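Chapter 7
Television Drama and the Public Record

Key terms: docudrama, composite character, compression, title card, source text

In the fourth episode of Pellico, a landlord named Marras reads a letter aloud at a city hearing. He gets through one paragraph, folds the page, and sits down. The hearing did take place in the world of the novel the series is based on, but there it runs for 83 pages, and Marras never speaks at it. The letter belongs to a tenant who does not appear in the series at all.

Viewers who had read the book complained about the change. Viewers who had not read it named the hearing as the strongest part of the season. Both groups were responding to the same decision by the writer, Thaddeus Marchetti, who had 12 episodes to fill and a source text of more than 900 pages.

This chapter is concerned with decisions of that kind. It asks what a television drama about housing, courts, or local government owes to the events behind it, and how a critic can judge the result without simply counting the differences.

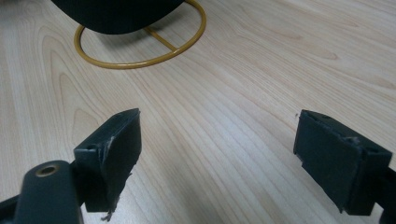
Compression is the first tool most writers reach for. Several meetings become one meeting, and a dispute that lasted years is settled in a season. The cost is that slow processes start to look quick. Zoning is a good case, as very little of it happens in public and much of it is paperwork. Marchetti's answer in Pellico was to keep returning to one piece of furniture, the table where the planning staff work. The camera looks down at pale wood with long grain lines running diagonally across it, a surface much like the one in the picture above, and each time the papers on it have changed. The shots are short. Taken together they tell the viewer that months have gone by.

The second tool is the composite character, a single role built from several people. Marras is a composite. In the novel his lines are divided among a landlord, a lawyer, and a retired bus driver. Combining them gives an actor more to play and gives the audience fewer names to learn. It also puts a tenant's words in a landlord's mouth, and a critic should be willing to say whether that changes the argument of the work. Section 7.3 returns to this point.

Costume and props make up the third tool. They are easy to overlook because they rarely carry dialogue. A coat worn in the first episode and missing from the sixth can show a loss of income before any character mentions it.
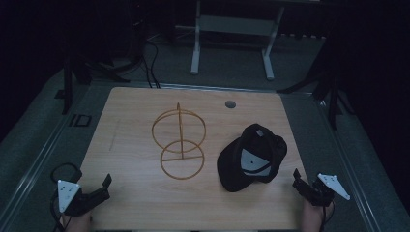 Figure 7.2 A wire hat rack and a black baseball cap on a light wooden tabletop.

The series Brornon, discussed in Section 7.4, takes the opposite approach to Pellico. It uses no composites and follows its source closely, with title cards giving the place and the hour. Reviewers called it careful, and a few called it dull. Its final episode uses roughly 400 words of dialogue, nearly all of them from the transcript printed at the back of the book.

Before reading on, watch the opening episode of either series and write down every point at which you are told that time has passed. Note whether you were told by a title card, a line of dialogue, or an object. You will need these notes for the exercise at the end of Section 7.2.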